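From: Shota Wada
To: sim-users list
Subject: Re: Sarkino kitchen pack – worth the license?

On Tuesday, Mishra wrote:

> Has anyone on the list used the Sarkino kitchen scenes with a two-arm
> mobile robot? We have a trial of the Vultport bundle and must decide
> before the end of October. My main worry is the narrow layouts. Our base
> is wide and in our own scenes it gets stuck between the counter and the
> fridge. Also, is the contact on appliance doors usable, or only for show?

Hello Mishra, hello all,

I have used the pack for 7 weeks, so I can answer a part of this. We took the license with 4 seats. We run it with our two-arm model and the head camera tilted down steeply, because our policy is trained with this view.

First, the narrow layouts. There are 14 kitchens in the pack and I would call 2 of them really narrow. In these, the planner which comes with Vultport refuses many base poses that are in fact free. The reason is the default safety margin, which is too large for such a corridor. You can change it in the scene settings, but you must do it for every scene separately, and after an update the value goes back to the default. I reported this and received a polite answer, but no date for a fix.

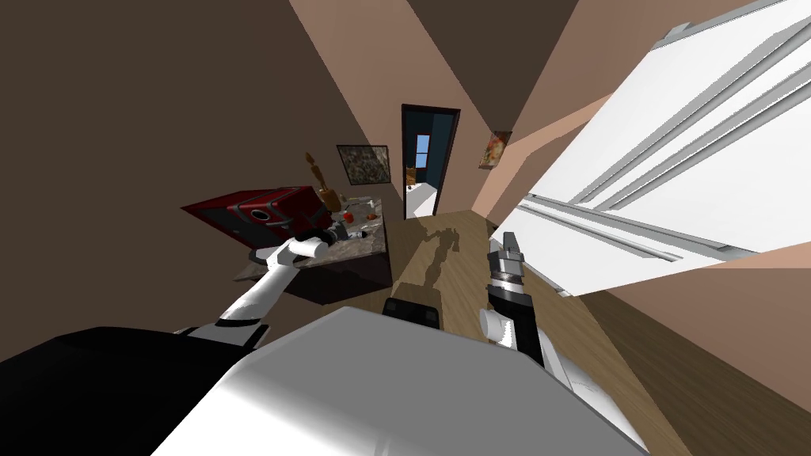 When the margin is reduced, it is possible to work at the counter with the left arm and keep the right arm folded near the body on the refrigerator side. I recommend to fix the right arm in this pose during the approach. If both arms are left free, the planner spends a long time on solutions which nobody would want on a real robot.

Second, the contact. On small counter appliances it is good enough for pushing and for door tasks, if you use the finer time step. With the coarse step our gripper sometimes sinks into the front surface and then jumps back. The small objects on the counter are more difficult. When the gripper comes down among them, they slide too easily – I think the friction is simply set too low. We wrote our own values and it is better now.

Third, the price. For one person I think it is expensive. We also tried Meltis before. It costs less and loads faster, but the kitchens there are all wide and quite similar to each other, so for your question it will not help much.

If you want, I can send you our friction table and the margin settings. Please tell me which version you have on the trial, the file format changed recently.

Best regards,
Shota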